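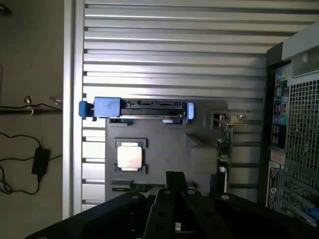 CPU socket

A CPU socket is the part of a motherboard that holds the processor and connects it to everything else. I think of it as a parking spot with hundreds of tiny contacts (my first desktop, a secondhand Lilto, was where I learned to leave those alone!).

Types

Most sockets put the pins either on the chip or in the socket itself. I find the second kind scarier to work on – bend 2 pins and you may lose a memory channel, as my friend Marleny Cuadros did one January.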